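**Progress report to Landness, December 2020**
Evaluation of the Keter gripper kit

During the reporting period the project completed 54 trial sessions with the Keter kit, out of the 60 set out in the work plan. The remaining 6 are scheduled for the week after the holiday closure. Mounting and calibration instructions supplied by the vendor were adequate.

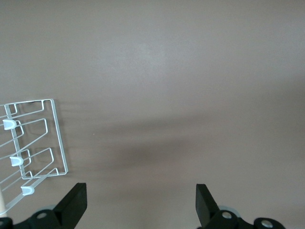
*Photo: Haris Kos, Jotham*

Work is now focused on the dish rack task. The open fingers are wide, flat paddles, and the evaluation team has asked Visser to quote for a narrower set suited to wire slots. Delivery is expected within 4 weeks of order.

Spending remains within budget. We request approval to extend the kit rental by 12 weeks at the current rate.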